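**Rureo W15 water level sensor**

The Rureo W15 is a level sensor for small rivers, ditches and ponds. It measures the height of the water every 15 minutes and sends the value by radio to a Prilteck base station. The battery is inside the housing and you can change it with a normal screwdriver.

Many customers use the W15 in spring, when the snow melts and the water can rise during one night. You choose two alarm levels, and the station sends a text message when one of them is passed.
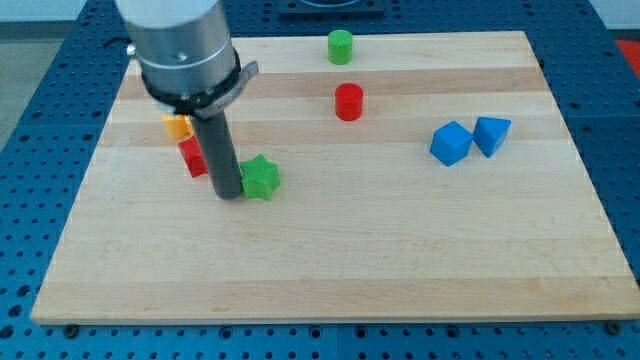 The W15 is delivered with a steel bracket for bridges and walls. For a wooden post, please order the Alwood mounting plate separately. The plate is plain steel and it is screwed to a flat board. Boards glued from strips, with light and darker bands of maple for example, are nice on a kitchen table, but we do not advise them outside — the glue lines can open after one winter. Take solid oak or larch.

**Technical data**

- Measuring range: 15 to 2,000 cm
- Radio distance: up to 1,745 m with free view
- Battery life: some 60 months
- Cable to the Quan rain gauge: optional

Orders which reach us before Friday noon leave the warehouse on the same day. In March the delivery can take longer, so please order early if you need the sensor for the melting season.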